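Robot arms join the tool room at Dudek, and the morning line at the window gets shorter

June 2025

I've been hanging around the Dudek repair shop for a couple of years now, mostly because they fix my truck there and the coffee is better than mine. So when I heard they'd put robot arms in the tool room, I asked if I could come and have a look. They said sure, bring your own mug.

If you've never worked in a place like that, the tool room is where every shift starts and ends. Mechanics pick up what they need at the window, and at the end of the day it all comes back in a heap. Wrenches, sockets, gloves, somebody's lunch box once. For as long as anyone there can remember, two people stayed late to sort the heap and put everything back where it belongs.

Since March, a good part of that sorting has been done by 2 arms from a firm called Fedivance, running software called Feneo. They work on a bench behind the window, one tool at a time. Pick it up, put it in the right tray, go back for the next one. It's slower than I expected! A person with quick hands would beat it easily. But it keeps going through the evening while everybody else is home eating dinner, and the trays are ready when the first shift walks in.

The shop has 90 people on the floor across the shifts, and the mornings used to be rough. I talked to one mechanic who told me he'd burn the first part of his day standing in line, then find out the wrench he wanted was still in the pile. Now he's usually at his bay before his coffee cools off. He did grumble that the arms put things in a different order than the old crew did, and he still reaches for the wrong tray (habit, he says, and he's not planning to change it for a machine).

The two people who used to sort are still there, and that was the first thing I wanted to know. One moved to day hours and spends most of her time checking worn tools and pulling the bad ones, a job that used to get done whenever there was a spare minute, so pretty much never. She told me she's pulled 111 tools since the change. The other one looks after the arms and teaches them new items. He likes it, mostly. He misses the late-shift pay, though, and he wasn't shy about saying so. The shop covered the difference for the first stretch and that has now ended, which is a sore spot with more people than just him.

Big adjustable wrenches took the longest to get right, he said. They're heavy at one end, they tip, and they come back grimy.

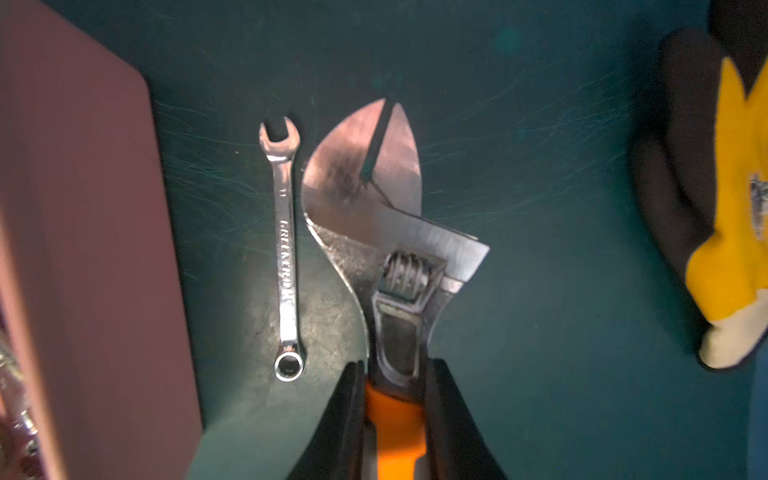

Does the evening crew still have to be there while the arms are running?

One person has to be in the building, but they don't have to stand at the bench. If an arm gets stuck it stops and sends a message, and somebody walks over and clears it.

The tool room handles roughly 400 items on a busy day, and the arms don't take all of them. Anything long, anything with a cord, and anything soft and floppy still goes to a person. Same with whatever comes back in a bag with a note taped on it.

Next up is the Tamodau building across the lot, where the parts counter is. People over there have heard the stories from the tool room, good and bad, and they've asked for a say in the hours before anything gets bolted down. The shop says they'll get a meeting. I'll go back once they've had it, and I'm bringing the mug.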